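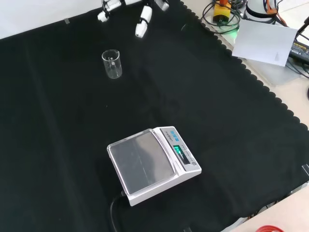
Setting up the bench for the weighing exercise is the part of our club guide that new members like to hurry through, so please bear with us and take it slowly the first time! Spread the black cloth first and smooth it as well as you can (a few wrinkles are fine). The scale goes on the cloth at an angle, with the beaker standing by itself a little way off, so the arm has room to come down over the glass.

Before you start
1. Plug in the scale, switch it on and wait for the green display to settle.
2. Make sure the emergency stop is where your partner can reach it. Delia Jara will ask you, every single time.
3. Keep the pan clear until the readout shows zero.

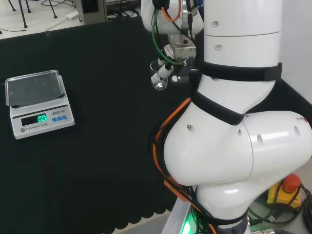 4. Load the Nilura practice program and set the speed to 2. Please leave it there for your first 16 runs, even if it feels terribly slow.

Caution: Never reach over the cloth while the arm is powered. If a glass needs moving, press the stop first, then move it. 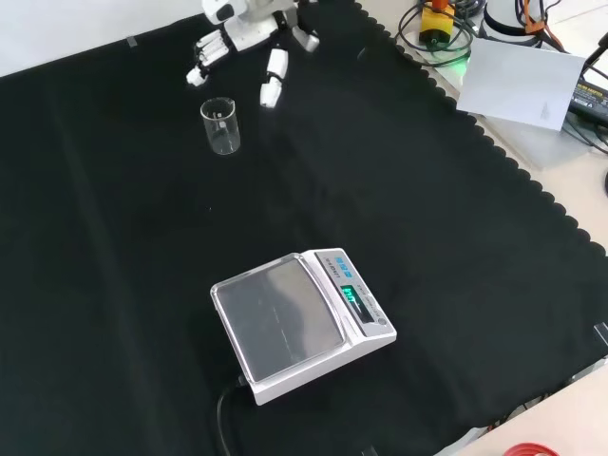
5. Run the program once with the glassware empty, and write the result in the team notebook.

Note: If the reading drifts, check that the power cable isn't pushing against the scale, then go back to step 3.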